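## 3. Cleaning the glass table

The Tellura common room has one glass-topped table, and it shows every fingerprint. For this part of the project we compared 2 ways of wiping it: a damp cloth followed by a dry one, and a dry cloth only. Each method was used for 33 seconds at the end of the day, and we checked the top from a low angle against the window.

The damp method left fewer smears, but the rim took longer — the rounded edge collects dust that a flat cloth slides over. Folding the cloth into a pad helped there. On Friday we forgot to rinse the cloth, so that result is left out of the table in section 4.
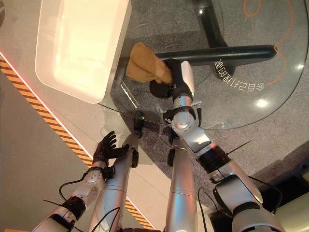
*Fig. 2. Tan cloth held bunched up at the clear glass top; part of the black base shows through.*

The dark bars underneath make streaks easier to spot, so we checked over those first.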